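The worktop oven earns its place

Small kitchens, part three
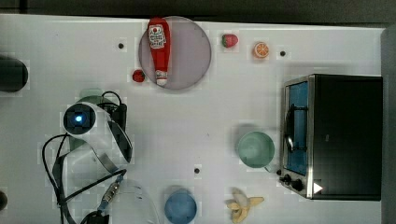
When the Meltside flats were finished, the kitchens came with two hobs and no oven. Most tenants bought a toaster oven in the first month, and the question since then has been where to put it.

The usual answer is the right-hand end of the worktop, with the door facing along the counter. It leaves one clear stretch for plates and bowls, and hot food only has to travel a few inches. A black oven with steel trim and two knobs will do everything a household of two needs. Prices at Halvorsen start at £82.

The rest is habit. A plate, a bowl and a cup for each person is enough if they are washed after every meal. Pale colours – mint, light blue, a washed-out pink – sit well together on a white top even when they come from different shops.

Ketchup is the thing that never gets put away. It lies about with the fruit until somebody wants the space. A narrow shelf above the oven sounds sensible, but heat rises and sauce bottles do badly there. Leave 100 mm clear on top and keep the sauces by the fridge.

Next in the series: drawers.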